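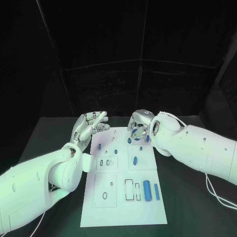

A white board with blue pieces on a dark table.

Why Things Have Color

Light from the sun looks white, but it is a mix of many colors. People often name 7 of them: red, orange, yellow, green, blue, indigo, and violet. You see them spread out in a rainbow.

When light lands on an object, some of it bounces off and some is soaked up. Your eyes catch the part that bounces. A blue crayon bounces mostly blue light. 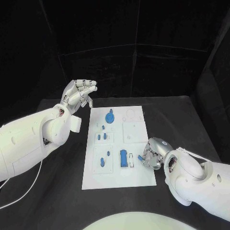
White and Black

White paint bounces back nearly all the light that hits it. Black paint soaks up most of it. The soaked-up light turns into heat, so a black car seat gets hotter in the sun than a white one.

Try it with two sheets of paper, one white and one black. Leave them on a sunny windowsill for 20 minutes, then touch each one. 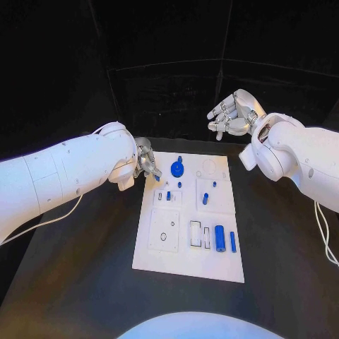 Why is it hard to see colors at night?
The parts of your eye that see color need plenty of light to work.

Last updated: March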